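Notes for the Zaltwood talk. Slot is 20 min, aim for 16. Water before, not during.

Title slide: "Who tightens it now? Two years of arms on the Sostora line"

Start with the noise. Old bench room at Sostora, radios, air drivers, people shouting across for a bit that somebody had walked off with. New room is quieter. First thing people mentioned when I asked what had changed. Not the pay, not the hours. The radio is gone because you have to hear the cell chime.

Pause there. Don't rush into the numbers.

Numbers slide. 60 people in final assembly when the first cell came in. 449 fittings a shift before, 881 after, same floor space. Say it once, leave it up, move on. Somebody will ask about headcount. Answer straight: no layoffs, but seven who left were not replaced, and the ones still there know it. Don't soften this.

What the work is. Wooden panels, plastic bracket screwed on flat, moving part joined on at the pivot, wire routed across. Sounds like nothing. The bracket was always going to be the easy bit for a machine. Stiff, same shape every time, screws go where screws go. Wire is the opposite. Wire has opinions (maybe cut, got no laugh in rehersal).

The line team calls the arm Stan. Was on the crate label, stuck. Stan is good at pressing, holding, coming back to the same spot. Stan is bad at anything that hangs. Every hour I sat with the cell, the stops were wire stops. Loose wire over the finger, wire under the finger, wire where the camera wants to see metal.

Next slide, leave it up while talking. Blue wire runs right over the top of the gripper and in front of the ring. Screws at the top corners, no trouble there. Point at the wire, let them look.
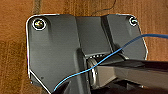
Kalleck wrote back after reading the draft of this talk that I had the order wrong: the stops were never the hard part, you clear a stop in ten seconds, the hard part is standing there between stops with nothing in your hands and still having to be ready. Read that one out slowly. Then say: I changed the talk because of it.

So, the waiting. Build this section up, it's the real one.

Old job: hands busy, head free. People talked, planned dinner, sang. New job: hands free, head stuck. Watching a thing that mostly goes right. Tiring in a way the time study didn't pick up because the time study counts motions and there aren't any.

Two different tireds. Shoulder and wrist complaints down, everyone agrees on that, say it clearly, it's a good thing and I don't want to come across as against the machine. Headaches and "fuzzy by two in the afternoon" up. No figures on that, nobody had a form for it. Say there was no form.

Who gets to touch what. First setup: operator presses reset, calls the technician, technician moves wire. Average wait 300 seconds, for a job that takes a finger. People who had routed that wire for years stood and watched it be wrong. Changed in May. Now the operator can hold the cell, open the guard, reroute, close, restart. Short training, half a day. Stops didn't go down at first. Mood did go up, pretty much right away.

(Check safety wording w/ the line lead before I say "open the guard". The arm is powered down at that point. Must say that.)

Skill question. Before, a good assembler was a fast one. Now a good one sees the stop coming. They look at the slack in the wire as the panel comes in and they know. Ask them how and you get a shrug. None of it is in the work instruction. Pay grade still goes by pieces, and the pieces belong to Stan. That's a problem and it's not solved. Don't pretend it is.

New hires. Used to learn on the bench from whoever sat next to them. Bench is gone exept for two stations kept for rework. So new people learn the cell and never learn the part by hand. When it goes wrong they don't know what right feels like. Sostora now starts everyone on rework for three weeks. Costs output. Line lead fought for it. Worth a full minute.

If running late, skip the bit about shift patterns and go straight to the asks.

Shift patterns (short): cell wants to run through breaks. Breaks used to be together, now staggered so someone's always at the guard. Lunch table of twelve became lunch tables of three. Small thing on paper. Came up in almost every conversation I had.

Asks, last slide:
Let the person at the cell fix what they can see.
Rotate the watching. One hour on, then something with your hands.
Redo the pay grades before the second cell goes in, not after.
Keep a bench.

Questions I expect: would a better gripper fix the wire? Partly. Clip the wire first? Tried, the clip was slower to fit than the wire was to route. Will the rework stations go too? Don't know, there's a plan for a second arm, that's all I've been told.

Leave contact slide up. Give the clicker back this time.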